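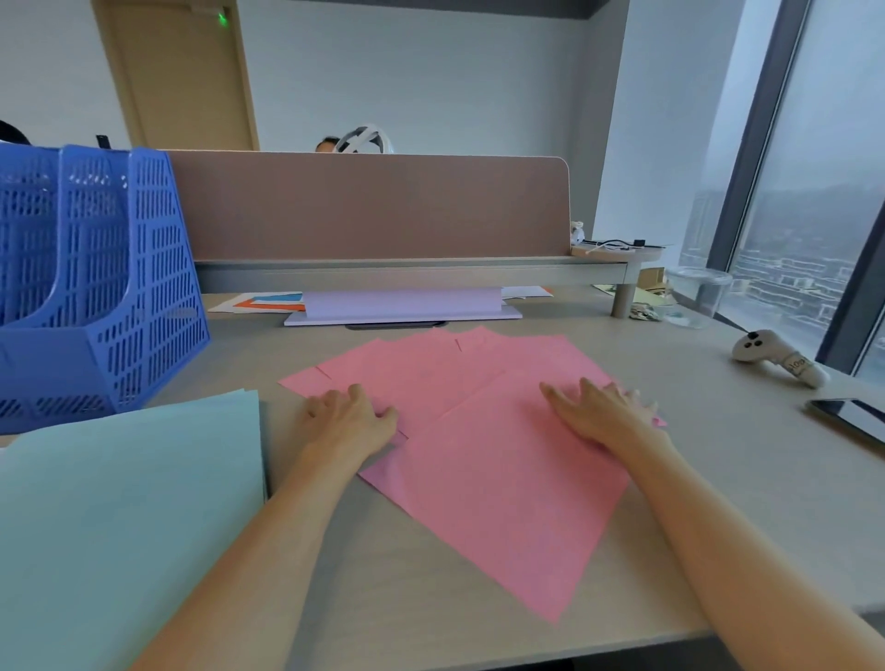

Figure 1. Pink and green sheets at the sorting desk.

Paper on Shared Desks: A Study of Sorting, Storing and Clearing in an Open Office

Student project report
Prepared by Lesego Mnguni
Project supervisor: Sibusiso Visser
June 2022

Summary

This report presents the results of a project on the handling of loose paper at shared office desks. The work was carried out at the Brundby office of Savance, a firm that processes service forms for building owners. The project looked at how colored paper forms are received, sorted, stored and removed, and at how the layout of the desk helps or hinders that work. The main findings are that color is a reliable first guide for sorting, that desk holders are often used for long-term storage although they were bought for short-term use, and that the time spent straightening sheets is greater than staff expected. The report ends with recommendations for the host office and with notes for students who may continue the work.

1. Background

Savance moved its forms section to shared desks two years before this project began. Before the move, each clerk had a fixed desk with drawers. After the move, drawers were replaced with small desktop holders, and a central shelf was set up for finished work. The firm also adopted the Joubert filing scheme, under which each type of form is printed on paper of its own color. Pink is used for repair requests that have not been entered in the register. Green is used for requests that have been entered and are waiting for an answer. White is used for letters and for anything that does not fit the scheme.

The office manager reported that finished forms were reaching the central shelf late, and that sheets were sometimes found at a desk after the clerk had moved to another place. The firm asked whether a student could study the matter over a short period and suggest changes that would not require new furniture. The department accepted the request as a suitable project in office practice.

2. Aims

The project had the following aims:

To describe how paper forms move across a shared desk in an ordinary working session.
To find the points at which sheets are delayed, mixed or left behind.
To test a small number of changes to the order of work and the placing of items on the desk.
To report the results in a form that the host office could use.

The project did not consider the content of the forms or the speed at which requests were answered. It also did not assess individual members of staff, and all notes were kept without names.

3. The Desk and Its Surroundings

The desks in the forms section have a light gray-beige surface and face one another in pairs. A fabric divider in a mauve-pink color stands on a gray rail along the back of the desk and separates it from the one opposite. It is tall enough to block most papers and small items from view, although the head of a person sitting on the other side can still be seen above it. Staff described the divider as useful for concentration. It also sets a firm limit to the working area, and paper cannot spread beyond it.

Each desk has one magazine file holder. The holder at the desk in Figure 1 is of blue plastic with three compartments and perforated sides. It stands at the left, with the green stack in front of it. The pink sheets take up the center of the desk, within reach of both hands. This arrangement was common in the section at the start of the project and was used as the standard layout for later comparison.

Other items share the surface. A pale lavender stand or tray sits in front of the rail, with a folded sheet in light purple on top of it, and there are further papers on either side. Toward the right are cables, a small black box and a small white figurine. Personal items are permitted under the office rules, provided that they can be carried away at the end of a session. The cables belong to the shared equipment and stay in place. In practice, the area available for sorting is therefore smaller than the full desk, and its usable part lies mainly in the center and left.

4. Method

The work was divided into an observation stage and a trial stage. A short visit to a second office, run by Grerkomeck in the same building, was added in order to see a section that used the same forms with fixed desks.

During the observation stage, the student attended 40 sorting sessions. A session was defined as the period from the arrival of a bundle at the desk to the placing of the last sheet on the central shelf. For each session a log was kept, recording the starting layout, the order of the steps, any interruptions, and the place of every sheet left on the desk at the close. The logs covered around 3000 sheets.

During the trial stage, seven members of staff agreed to follow a changed order of work. Each was given a single-page guide and was asked to use it for all pink and green forms. The same log was used, so that the two stages could be compared directly. Staff were also invited to write remarks on the back of the guide.

One difficulty arose in the first days. The original log asked for a time to be entered at every step, and this proved too slow to complete by hand while also watching the work. The log was shortened so that only the start and end of each stage were timed. The logs kept before this change were used for the order of steps but were left out of the comparison of times.

5. Findings

5.1 Spreading the sheets

Most clerks began by spreading the pink sheets in a fan across the center of the desk. The purpose is to expose the upper edges, where the form number is printed. The method is quick and needs no equipment. Its drawback is that the edges do not stay in line. Sheets that have been folded for the mail tend to lift, and one or both hands must be used to hold them flat. A clerk who is holding the pile with both hands cannot write in the register, and several were seen to put the pile down, make an entry, and then spread it again from the beginning.

This repeated spreading was the largest single cause of delay in the observation stage. It was also the step that staff mentioned least when they were asked to describe their work before the sessions began. The supervisor suggested that it had become a habit and was no longer noticed, and the remarks collected later support this view.

5.2 Mixing of colors

Mixing was less frequent than the host office had expected. Pink and green sheets are easy to tell apart, and when a green sheet fell among pink ones it was normally found within the same session. White sheets were a greater problem. Letters were often placed behind or beneath other items at the back of the desk, where only an edge or corner remained visible. Of the 74 sheets found out of place at the end of sessions, the majority were white, and most of them lay close to the divider rail.

5.3 Use of the holder

The holders were introduced to hold work in progress for a single session. In most sessions, however, at least one compartment was already full when the clerk arrived. The contents included old notices, spare blank forms and papers from earlier users of the desk. Green sheets were then stacked on the open surface, usually at the left, and this stack reduced the room for sorting.

Staff did not agree on what each compartment was for. Some used the front compartment for new forms, and others used it for finished ones. As the desks are shared, a clerk arriving at a new place had no means of knowing which practice had been followed before.

5.4 Comparison with fixed desks

At the Grerkomeck office, the green stack was kept in a drawer and the surface held pink sheets only. Spreading was still common, but it was done once for each bundle. Sheets left out of place were rare. On the other hand, finished work remained in the drawers for longer, and a colleague could not easily continue a bundle when the usual clerk was away. The fixed desk should not be seen as a complete answer to the problems found at Savance.

6. Trial of a Changed Order of Work

The guide used in the trial contained these steps:

Empty the holder before starting, and take any old papers to the central shelf.
Place green sheets in the compartment nearest the divider.
Flatten folded sheets in a small pile before spreading them.
Spread only as many pink sheets as can be entered without a pause.
Put white sheets in the front compartment as soon as they are found.
Check along the rail before leaving the desk.

The results were favorable but uneven. Flattening the sheets first gave the clearest improvement, and all participants continued with it until the end of the trial. Working with smaller spreads was accepted more slowly. Two participants found that it broke their rhythm, and they returned to spreading the whole bundle. The check along the rail took little time and found white sheets on several occasions.

Emptying the holder was the step most often omitted. Participants wrote that they did not feel free to remove papers left by another person — a reasonable concern at a shared desk, and one that the guide had not addressed.

7. Limits of the Study

The project was carried out in one section and over a short period. The volume of incoming forms is known to rise in August, and the changed order of work has not been tried under that load. The presence of an observer may have led staff to work with more care than usual. The group in the trial stage was small and had volunteered, so its results should be read as a first indication only.

8. Recommendations

It is recommended that the office:

Label the compartments of every holder in the same way.
Adopt a rule that papers left in a holder at the close of a session may be moved to the central shelf by the next user.
Include the flattening of folded sheets in the written instructions for new staff.
Keep the area in front of the divider rail free of letters and other loose white paper.
Allow each clerk to choose the size of the spread.

No change to the dividers or the desks is proposed. A request from staff for a second holder at each desk was considered, but the surface is already crowded and another holder would take space from the sorting area.

9. Further Work

A later project could examine the central shelf, which was outside the scope of this report. It would also be useful to repeat the logs once the compartments have been labeled. The blank log, the single-page guide and the coding sheet are held by the department and may be requested through the project supervisor.

Acknowledgments

The author thanks the staff of the forms section at Savance for their patience during the sessions, the Grerkomeck office for permission to visit, and Sibusiso Visser for advice on the design of the log and for comments on two earlier drafts of this report.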